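Teleop demos in a simulated apartment: how far to drive before each task?

Posted by halow_driver, March 2019

I'm recording demonstrations by remote control in a simulated apartment. I drive the base with a gamepad and work the arm with a hand controller, and the policy learns from the logged camera views and my commands. The first task is to get the laptop off the bed. 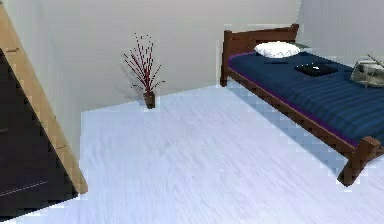
Bedroom, laptop lying closed on the bedspread

I have 60 demos of this, all started close to the bed. In playback the policy does fine from there. Started from another room, it drifts and stops. I then tried beginning in the room with the round cushion, but my driving gets sloppy near the door and I throw out a lot of runs.

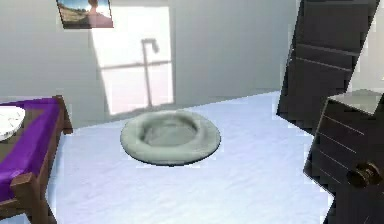

Other start point, door on the right

Should I record the drive and the pickup as one long demo, or split them? The logger is Wenora with default settings, if that matters.

midtbo_lab

Split them. We had the same trouble in February with long runs. One bad turn early on spoils a pickup that was fine, and you end up deleting the whole thing. Record the drive as its own task with a fixed stopping area by the bed, then record pickups from many points inside that area. Vary the heading too. If all 60 of yours start from the same pose, that is your first problem.

For the drive, slow the base down and leave your corrections in. A run where you head for the door frame, back off and go through is worth keeping. The policy needs to see how to recover. Only delete runs where you hit something.

Also practice on something easier before you go back to the laptop. We used small things on the floor by a wall, such as the open box here.

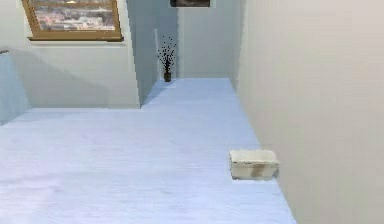
Small box on the floor, plant at the far end

You can approach it along the wall, and there is plenty of open floor to turn in. I did 9 practice runs like that before saving any.

millholm22

just record more. we have 2,000 and it still misses sometimes

gripper_side_b

Agree with splitting. Check your logging rate as well. Mine was saving commands 3 frames behind the camera and every demo was slightly wrong. Play one back with the commands printed over the video and look at the moment you start to turn. If the view moves before the command shows up, fix that first and record again.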